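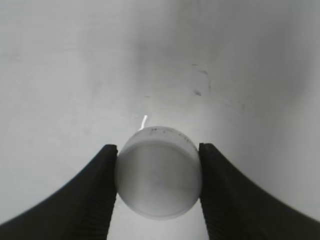

A reader wrote in after the April results went up to say that Sturkance can't call a grasp "learned" when the fingers close to the same width every time, and that a timer and a spring would score as well. We had the same doubt. Most of the questions below grew out of it.

## Sturkance grasp study: questions we get

**Does the method beat a fixed close?**

On short white caps against a pale background, yes, by less than the first summary suggested. The fixed close dropped 202 caps in 1,234 tries. The learned policy dropped 16 in the same number.

**That sounds like a big gap. Why "less than suggested"?**

Most of the fixed-close drops came from one batch tried at Brernside, where the caps sat at odd angles. Take that batch out and the two are hard to tell apart. The summary left this out, and it shouldn't have.

**Is the wrist camera doing the work?**

We don't know. Pale part, pale surface and gray pictures give it very little to go on. When we fed the policy a frozen picture it got worse, but it didn't fall apart. I'd want that explained before anyone builds on it.

**How much training data did it need?**

3,764 grasps, all on one gripper with ridged fingers. Smooth fingers haven't been tested. Anyone who tells you the result carries over is guessing.

**Wako got a better score. Who is right?**

Wako counts a grasp as good once the fingers touch both sides. We count it after the lift. Don't put the two numbers in one table.

**Can I use the Anach code on my own parts?**

You can run it. Try a plain timed close first and write down how that does. If the difference is small, keep the timer.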